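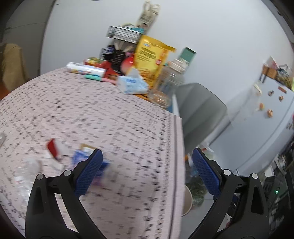 Table with pink printed cloth, clear bottle and packages.

Prara Community Hospital
Dialysis Unit Replacement – Progress Report to the Foundation
Submitted by Nadège Cordier, Project Manager
5 May 2019

Status at a glance
Scope: no change since last report
Schedule: behind baseline by nine working days, recovery plan in place
Budget: within approved total, contingency partly drawn
Spent to date: 51 percent of grant
Next milestone: first disinfection of the treated water loop

Purpose of this report
The grant agreement calls for a written report at the close of each construction stage. The previous report, filed in January, covered demolition, temporary partitions and the relocation of the supply room. The present one covers rough-in of plumbing and power, the treated water loop, the electrical changeover, and the parts of clinical planning that depend on them. Equipment purchasing is reported only where it affects the building work.

Water treatment room
The old water room was too small to allow a carbon tank to be changed without shutting down the unit. The new room takes over the former linen store and shares a wall with the treatment area. The floor has been re-sloped to a single trench drain and the curb at the door has been raised. Bjarnason, the mechanical engineer, signed off on the slope after the second pour. The first pour left a low spot behind the softener pad and was ground out at the contractor's expense.

Both reverse osmosis units are on their pads. Either unit can carry the full load alone. Only one is connected to power at this point. The second will be connected after the panel changeover described below. Feed water samples were taken at the building entry and at the room inlet. Hardness was within the design range at both points. Total chlorine was higher at the inlet than the design assumed, though still within what the carbon tanks are sized to remove. Bjarnason has asked for a repeat sample in summer, when the city usually raises its dose, and the cost of that sample is carried under testing.

Treated water loop
The loop is a continuous run of 322 feet with no dead legs longer than the design allows. It serves every chair position, the two isolation rooms and the machine repair shop. Stostus, the general contractor, completed the pipe run and pressure tested it at 70 psi. The pressure held for the full test period except at one union in the repair shop, which was remade and retested the following day. The retest passed. Test sheets are on file with the project office and copies can be sent on request.

Wall boxes are installed at all positions. Four were set too low to clear the side tables in the furniture plan and have been moved up. Drywall is being closed in that area now. Sample ports are located at the start of the loop, at the end of the loop and at the far isolation room. The nursing staff asked for an additional port in the repair shop, and it was added under the contractor's allowance with no change to the grant amount.

Electrical changeover
This item is the source of the schedule slip. The existing panel was to be replaced during a planned overnight shutdown. During the pre-shutdown survey, Stostus found that the panel also fed the corridor nurse call system on the floor above, which did not appear on the record drawings. The shutdown was called off and a temporary feed was designed for the nurse call circuits. The design has been approved by the hospital's facilities department. Materials are on site. The shutdown has been rescheduled and the floor above has agreed to the new window.

The record drawings for the rest of the wing are being checked circuit by circuit before any further isolation. Two other mislabeled breakers have been found so far. Neither serves a clinical area.

Monitoring and controls
Water quality, loop temperature and tank levels will report to Tistia, the building monitoring system already used in the operating rooms. The controller is mounted and addressed. Alarm points have been agreed with the biomedical technicians and the charge nurse, and the alarm list is shorter than the vendor's default. Low-priority alarms will go to the facilities desk only – the charge nurse will receive those that require treatment to be stopped or delayed.

One open question concerns the loop temperature alarm. The vendor recommends a single limit. Bjarnason recommends a separate limit during heat disinfection so that the alarm does not have to be silenced by hand each night. The second approach needs a small software change, and a quote has been requested.

Clinical planning
Treatment continues in the temporary unit on the ground floor. No sessions have been canceled for construction reasons in this period. Noise complaints were received on the days when the trench was cut, and cutting was moved to the hours between the morning and afternoon shifts.

The chair layout was reviewed with staff using tape on the floor. The review led to a change at the nurses' station, which has been turned so that the two isolation rooms are in direct line of sight. The casework drawings have been revised to match. The sink at the end of the station has moved with it, and the drain connection was made before the wall was closed. 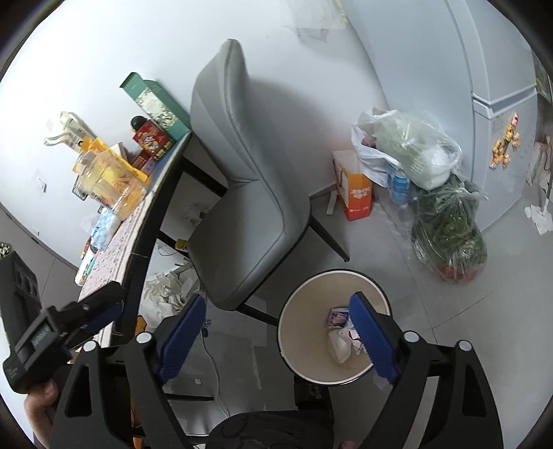

Room corner with white wall and tiled floor.

Infection control
Temporary partitions are inspected daily. Negative pressure in the work area was lost once, when a filter was changed without the standby fan running. Work stopped until pressure was restored, and the filter procedure now requires a second person to confirm that the standby fan is on. Particle counts in the adjoining corridor were taken the same day and were normal.

Budget
Spending stands at 51 percent of the grant. Physical progress on the building work is slightly ahead of that share, mainly because the reverse osmosis units are invoiced in stages and the final payment is held until acceptance. Contingency has been drawn for the temporary nurse call feed and for the additional survey work on the record drawings. No draw was made for the slab repair or the remade union. The remaining contingency is judged adequate for Phase 2, provided the ceiling above the treatment area contains no further unrecorded services. Three inspection openings will be cut before that work is released.

Schedule
The nine lost days fall on the critical path. Stostus proposes to recover five of them by installing ceiling grid in the repair shop and corridor while the loop is being disinfected. The other four would be taken from the float ahead of state inspection. The project office has accepted the first part. The second is under review, as the inspection date is not fully in our control and the float is the only protection we have against a late visit.

Risks carried forward
Nurse call temporary feed: low likelihood of failure, high impact. Staff on the floor above will be given hand bells for the length of the shutdown, and rounds will be doubled.
Late delivery of chair frames: the supplier has moved the ship date once. Existing chairs can be used for opening if necessary.
Loop disinfection: if the first culture results fail, the cycle is repeated and culture time is added again.

Decisions requested
Approval to move the unspent balance on the demolition line to testing and commissioning. The total grant amount does not change.
Confirmation that the revised nurses' station drawing does not need separate review by the Foundation.

Work planned for next period
Panel changeover and connection of the second reverse osmosis unit
Loop disinfection, rinse and first cultures
Inspection openings in the treatment area ceiling
Casework delivery
Start of Phase 2 ceiling and lighting work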